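Nurasgate's Old Wallpaper Finds a Second Life at the Quintana Street Library

For most of the past year, anyone climbing the back stairs of the Quintana Street library in Nurasgate has had to squeeze past long cardboard tubes stacked on the landing. 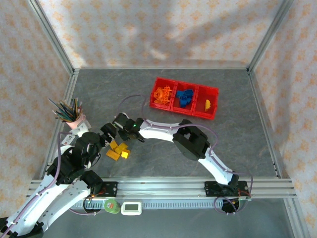 The tubes hold wallpaper, and a good deal of it. Starting in October, residents will be able to come in and leaf through the whole collection, which is made up of 402 rolls, scraps and sample sheets saved from houses in the Lisura neighborhood before they were repaired or sold.

The project belongs, heart and soul, to Teodora Kneževič, a retired paperhanger who began keeping leftovers from her jobs when she was still an apprentice and never quite got out of the habit. Her mother hung paper too, and Kneževič remembers falling asleep on drop cloths while the paste bucket was being scraped out in the next room.

"People would say, take it down, throw it out, we're painting," she said, unrolling a length of green ivy on the reading table. "And I'd think, well, somebody picked this. Somebody stood in a shop for an hour with a husband who wanted stripes."

The library gave her a room on the second floor, and the neighborhood has been wonderfully generous with the rest. Neighbors have dropped off 170 pieces since spring, many with notes tucked inside saying which bedroom or hallway they came from. One family on Nikura Lane brought in a strip with 3 different patterns pasted one on top of the other, the oldest a faded blue trellis that the grandmother of the house recognized right away.

Octavian Vasiliu, who runs the library's local history desk, has been writing down those stories as they come in, along with the street address and, where the owners remember it, the year the paper went up. He said kitchens have been the hardest to find, what with the steam and the grease, and he would dearly love to see more of them.

Visitors may handle most of the samples, although the 17 most fragile sheets will stay under glass. There will also be a table for children to print their own borders with cut potatoes and poster paint, so old shirts are a good idea.

Admission is free. The room opens at 10 a.m., and the coffee is usually ready a little before that. Donations of paper can be left at the front desk, rolled if possible, with a name and address on the outside.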